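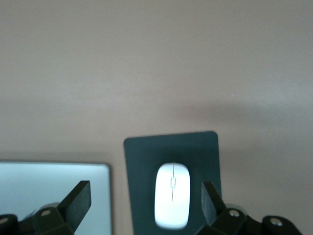 Figure 4. Mouse on pad, to the right of the closed laptop.

4.2 Placing the pointing device

This section applies to Illora wireless mice used with a laptop on a flat desk or table. Complete section 4.1 (Charging and pairing) before you begin.

1. Close the laptop lid and set the laptop parallel to the near edge of the table.

2. Lay the mouse pad beside the laptop on the side of the hand you use, with the long side running away from you. Leave a narrow gap between the two.

3. Press the corners of the pad flat. If a corner lifts, turn the pad over and leave it under a book overnight.

4. Set the mouse near the center of the pad with the buttons facing away from you.

Note: The pad may sit at a slight angle. Pointer travel follows the mouse body – the angle of the pad has no effect on it.

CAUTION: Do not place the mouse on the laptop lid. Grit under the feet will scratch the finish.

4.3 Clearing the work area

1. Keep 100 mm of free space on the open sides of the pad.

2. Move phones, power banks and other small devices off the pad. They may stay on the table outside the free space.

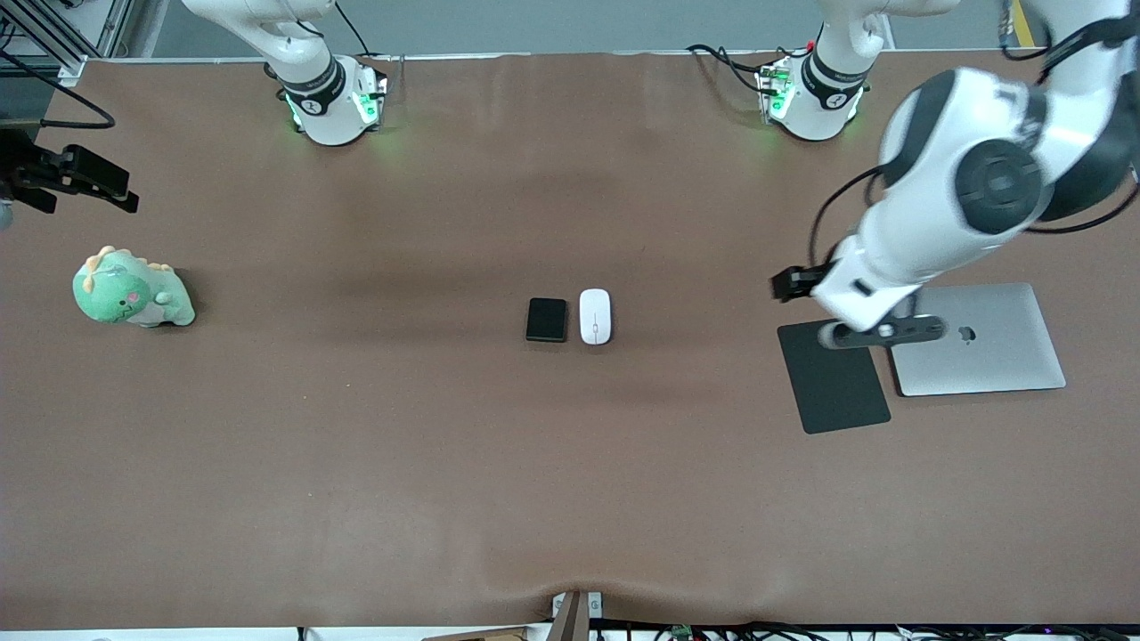 3. Route loose cables along the far side of the table. A cable that crosses the pad will catch the mouse at the end of a stroke.

4. If the table has a soft covering, smooth it toward the near edge before you set the pad down. Folds under the pad cause uneven tracking.

Note: Matte coverings are suitable. On glass or high-gloss tops, always use the pad.

4.4 Checking the pointer

1. Open the laptop and wait for the desktop to appear.

2. Move the mouse slowly from one side of the pad to the other. The pointer should travel without jumps.

3. If the pointer stalls, wipe the sensor window with a dry cloth and repeat step 2.

4. If the fault remains, repeat the pairing procedure in section 4.1, then see Error 130 in the fault table.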